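The dubbing booth at Torel is the size of a walk-in closet and by two in the afternoon it smells like cough drops. Zyanya Maldonado has been in there since breakfast. She is a widow, a police captain and a talking goat, in that order, and the goat is the hard one.

"Goat's all throat," she says. Water. Back in.

The movie is Gredard, a family comedy, shot in one language and heading out in several others. She does every woman over forty in it. Gets paid by the line. The kids who play the kids get paid by the day, which she mentions twice.

Dubbing is having a moment, everyone says so. More shows cross borders, more people watch them with the sound up and the subtitles off. What hasn't changed much is the room. A music stand. A screen. A script with slashes for breaths and a little circle wherever the actor's lips close, because if your lips are open on a circle the whole audience feels it even if they can't say why.

Maldonado started in 2005 on a soap called Ocampo. It ran to 300 episodes and she voiced the housekeeper in all of them, plus the housekeeper's twin when the writers got desperate. No rehearsal. They handed you the page and you went.
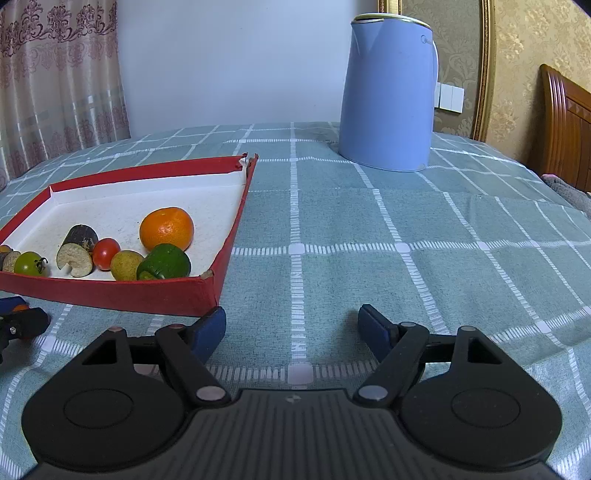 Iwona Michalski remembers it differently, and says there was rehearsal, plenty of it, only Zyanya was always out on the fire escape with the sound guys and came in for the take. Michalski directed most of the second half of Ocampo and still directs now, on Gredard among others. Her view is that the old way made faster actors and worse scenes. You could hear people reading, she says. You could hear the page turn.

They are friends, for the record. They share a cab home.

The way it works at Torel now: the actor comes in alone. Always alone. In the soap days four people stood around one microphone and played the scene to each other, elbows and all. Today the widow cries on one morning and the man she's crying at does his half the week after, or did it the month before, in a differnt booth. Maldonado gets him in her left ear. Sometimes she gets the original actor instead, in a language she only half speaks, and answers that.

Does it matter? Depends who you ask. Refugio Xolalpa, who mixes, likes it. Clean tracks, nobody coughing on anyone's line. He can slide a word a hair to the left and make a mouth fit. He showed me one from Gredard, the captain shouting across a parking lot, first as recorded and then after. Before, she's a woman in a closet. After, there's a parking lot. It took him most of a morning and it's maybe five seconds of movie.

The script is the other half and it gets no attention at all. Getsemaní Nava writes the adaptations, from home mostly, with a hand mirror next to the keyboard. A straight translation comes first, from somebody else. Then she fits it. Says the line out loud, watches her own mouth, swaps a word, says it again. Gredard has a joke about a mattress salesman that doesn't work outside its own language – the pun is gone the second you touch it. She had 2 days for that reel. The joke is now about an accordion. The salesman's lips say mattress and the accordion fits anyway, and she's prouder of that than of the whole third act, which she calls fine.

She does get notes. The distributor, Bremari, sends them in a spreadsheet. For Gredard the spreadsheet had 165 rows. Some were good. One asked if the goat could be warmer.
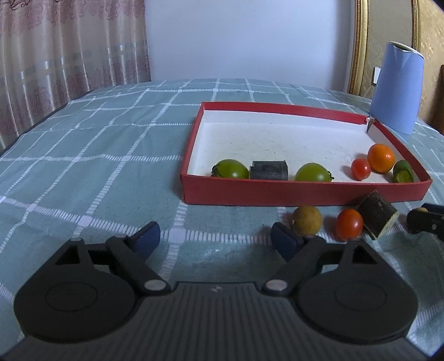 Back to the goat, then, because it ate the entire afternoon. The original goat is a man with a deep voice, very dry. Bremari wanted a woman for this version and wanted warm. Michalski wanted dry. Maldonado did it dry, did it warm, did it as her aunt. The aunt was the one. There's a run of lines where the goat explains divorce to a seven-year-old in the back of a truck, and when she got to the end of it the talkback stayed quiet for a while and then Michalski just said next.

That was the take. It's in the movie, I checked.

Nobody outside the business will know who did it. Her name goes by at the very end, after the music clearances, if the app doesn't jump you to the next thing first. There's been talk of moving the voice cast up to the front of the end credits. Anahera Lockyer has been pushing for it from the agents' side and has gotten one yes, on one series, for one season. She counts it as a win. Maldonado says she'd take the credit but would rather have a chair that doesn't squeak, they lost a whole good cry to that chair in November.

Other gripes, quickly. The air conditioning has to go off for takes. Headphones get swapped around and one pair only works if you hold the plug. Lunch is late. Screams are always saved for last so you don't wreck your voice on the talking scenes, meaning the end of every job is an hour of dying in different ways, fall, stab, fall again, surprised fall.

She had three falls left when I was leaving. The captain goes off a roof in the last reel – she lives, it's a comedy. Xolalpa shut the door, the light went red, and from the hallway you could hear it right through the wall, not words, just somebody going down a long way and landing on somthing soft.

Gredard opens next month, dubbed in most theaters, subtitled in a few. See it dubbed. Stay for the names.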